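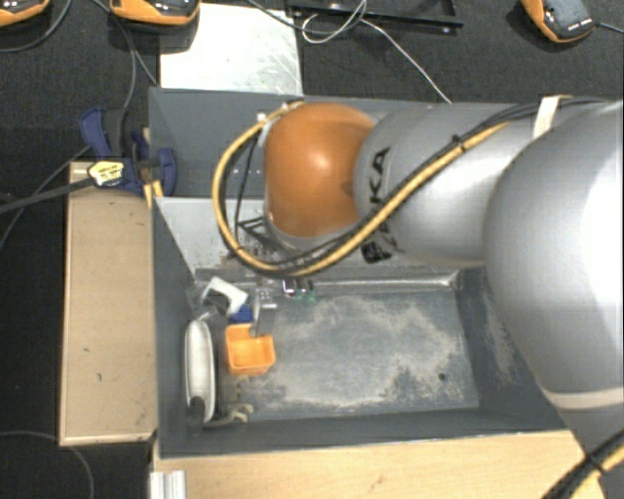
Sze-wing Lam
Leiterin des Bereichs Angewandte Automatisierung, Institut Brurdale

Sprechnotizen zum Vortrag »Aufräumen als Aufgabe: Was Maschinen in Haushalt und Werkstatt heute leisten«

Begrüßung, Dank an die Gastgeber von Tinditz. Hinweis, dass Fragen bereits während des Vortrags gestellt werden können.

Zum Einstieg (Folie 1 bleibt stehen)
Im Behälter liegen Gegenstände, wie sie in jedem Haushalt anfallen: eine offene orangefarbene Schale, ein metallisches, besteckähnliches Teil, zerknitterte Klarsichtfolie. Ein Mensch räumt eine solche Ecke aus, ohne darüber nachzudenken. Für einen Roboterarm stellt jedes dieser Teile eine eigene Aufgabe dar. Besonders auf die Folie eingehen — durchsichtiges, verformbares Material bereitet der Bilderkennung nach wie vor Schwierigkeiten. Ebenso auf die Lage der Gegenstände: Sie drängen sich am linken Ende, teils unmittelbar an der Wand, wo dem Greifer wenig Raum bleibt.

Stand der Untersuchung
Die Auswertung umfasst 2.934 Greifversuche. Davon wurden 1.305 ohne Eingriff des Bedienpersonals abgeschlossen. Zahl kurz wirken lassen, dann einordnen: Gewertet wurde streng, auch ein Nachfassen galt als Eingriff. Die Versuchsplanung lag bei Wai-kit Hsiao, die Auswertung bei Oranuch Thammasiri; beide bitte namentlich nennen.

Werkstatt und Haushalt im Vergleich
In der Fertigung lassen sich Teile, Licht und Ablage festlegen. Im Haushalt ist dies kaum möglich. Beispiel Sidora: Dort sortiert eine Anlage 18 Teiletypen im Schichtbetrieb. Eine gewöhnliche Küchenschublade stellt höhere Anforderungen an die Wahrnehmung.

Zur Leitfrage
Einzelne Handgriffe werden beherrscht, vollständige Tätigkeiten in der Regel noch nicht. Aussagen über Zeitpunkte der Marktreife bitte vermeiden, auch auf Nachfrage. Zu Kosten auf den Beitrag von Kwan-ho Wan am Nachmittag verweisen.

Überleitung zur Diskussion. Moderation: Wing-sze Chiu. Der Bericht wird den Teilnehmenden im Januar zugestellt.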